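Zevthorpe releases Cabello tool for labeling two-handed gripper recordings

2022-05-21

Zevthorpe has released Cabello, a software tool that takes recordings made with hand-held grippers and turns them into labeled segments a robot policy can be trained on. The company had been using an internal build since the winter. The public version runs on Linux and is free for university groups. Commercial licenses will be sold by the seat starting in July.

Cabello does three jobs in order. It lines up the video and the finger-width signal from a left and a right gripper, it finds the moments when the fingers open or close on something, and it proposes a short text label for each stretch in between. A person then goes through the proposals in a timeline view and accepts, edits or deletes them. The company says a reviewer who knows the tool can get through 100 recordings in a shift, although that depends heavily on the task.

The hard part, according to Hugo Figueroa, who leads perception work at Zevthorpe, is deciding what state the objects are in when a segment ends. Earlier tools treated a grasp followed by a release over a container as a completed placement. That works well enough for blocks and cups. It does poorly with thin objects, which may be released close to a container and end up somewhere other than inside it.
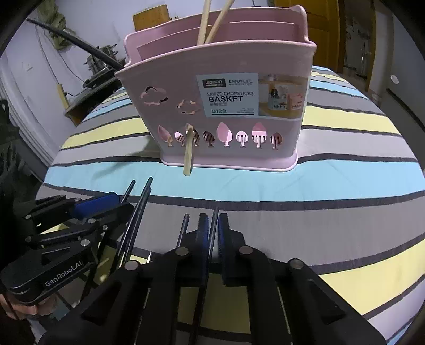 State labels in Cabello are attached to each object separately, and a container can have more than one kind of contact with the things near it. The difference matters for a job like putting chopsticks in a caddy. Two of the wooden chopsticks stand up out of the rear compartment of the pink basket, and a third hangs at the front, poking through one of the leaf-shaped cutouts with its lower end just above the cloth. A tool that only checks whether a stick overlaps the outline of the basket would call all three placed. Cabello has separate labels for "inside," "through opening" and "leaning on," and the reviewer can add others.

"We had a lot of segments marked as success that were not what anyone would call success," Figueroa said. "The policy learned from those too. Once we split the label we could decide what to do with them, and for some jobs we keep them in on purpose as things to recover from."

The state check works on the last frames of each segment. It looks for the two ends of each thin object and compares them with a rough model of the container, which the user makes by clicking the rim and base in a single frame. If one end can't be found, the segment is flagged and sent to the reviewer with no proposed label. Figueroa said the team tried having the software guess in those cases and dropped it, as reviewers tended to accept whatever guess was on the screen.

Patterned surfaces were a second source of trouble. Long straight lines in a tablecloth or blanket can be picked up as the edges of a stick, especially through a wide-angle lens, where straight lines bend toward the sides of the image. Cabello corrects the lens before looking for edges and throws out any line that stays put on the surface while the grippers move things across it. Users with plain tables can turn this step off to save processing time.

The release also includes a planning module called Grusance, which was developed with a group at Zodanden and has its own license. Grusance reads the labeled segments and writes out an order of subtasks for two arms, along with which arm should do each one. It does not produce joint motions. Those are left to whatever controller the user already has.
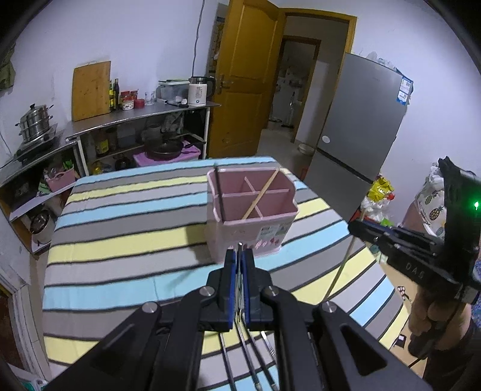
Grusance keeps a record of which parts of a container are taken and plans the next placement around them. Yolanda Aranda, who wrote most of the module, said the first version stored this as a simple list of full and free slots, and that this was not enough for long objects. A stick can cover a lot of space without filling any one slot, as with the light wooden one that leans from the front-left compartment of the four-part caddy across to the back-right corner. The dark one stands nearly upright against the left wall and takes up much less of the opening. The module now stores each object as a line through the container – where it enters, where it rests – and checks the path of the next one against it.

The same check covers the grippers themselves. When one gripper is close to the container, the other is kept on a path that leaves room for its fingers and whatever it holds. The default clearance is 90 millimeters and can be changed in the settings file.

Aranda said the planner still has limits. It assumes the container stays where it is, and it has to be restarted if the container is bumped far enough that the rim model no longer fits. It also handles no more than two arms. Support for moving containers is planned but has no release date.

Installation packages and a set of practice recordings are available on the Zevthorpe download page. Labels made with the internal build can be imported, but anything marked "placed" in the old format comes in as unreviewed and has to be gone through again. Bug reports for Cabello and Grusance go to separate trackers.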